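Cup and Tray Clearing: Gallery

Notes and pictures on clearing a small table after snacks and drinks. The procedure is the one Jarnex uses for its break areas and covers disposable cups, foil trays and loose scraps. Liquids are handled separately from solids. A 300 ml cup is treated as full at any level above the base, and it stays upright until it has been drained.

Cup with fruit slices. Clear plastic, thin wall, a shallow amount of amber-orange liquid at the bottom with round dried slices in it. Crumbs on the inner wall. Thin cups flex under side pressure, so grip force is kept low and even on both sides.
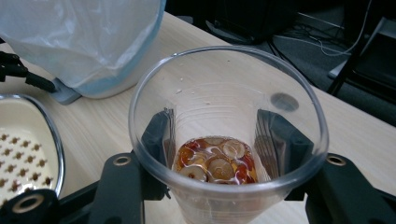
Does fruit left in a drink go out with the liquid?
Strain it first. The slices go in the bag with the other solids and the liquid goes down the sink. Soaked fruit poured into a drain swells in the trap and has to be cleared by hand.

Order of work used at the Sestska site:
Loose scraps first, then liners, then trays, then cups. Cups go last so that a spill does not run under items still on the table. Foil trays are flattened after the liner is removed. Wiping starts at the back edge and moves forward.

Bag fit. The Khaemba sheet calls for the bag to be folded over the rim on all sides with enough slack that it does not pull inward under load. Code 553 on that sheet is the general waste bag. Change it at 80 percent full.

Table and trash can. Lid tilted open, white bag draped over the sides, a small tan item at the mouth of the can. Foil tray and a clear cup with brown liquid still on the table. 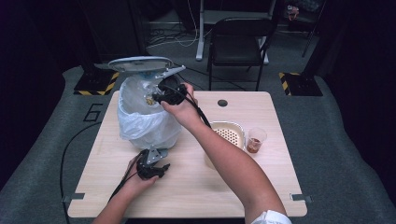
Suretti wrote in to disagree with the order. Cups should go first, in that view, on the grounds that a full cup is the only thing on a table that can ruin the rest of the job, and working around it for the length of a clear-up is asking for a spill. The same note asked for a drain bucket beside the can.

The bucket has been added to the March revision. The order of work is unchanged for tables with one or two cups. For larger tables, see sheet 92.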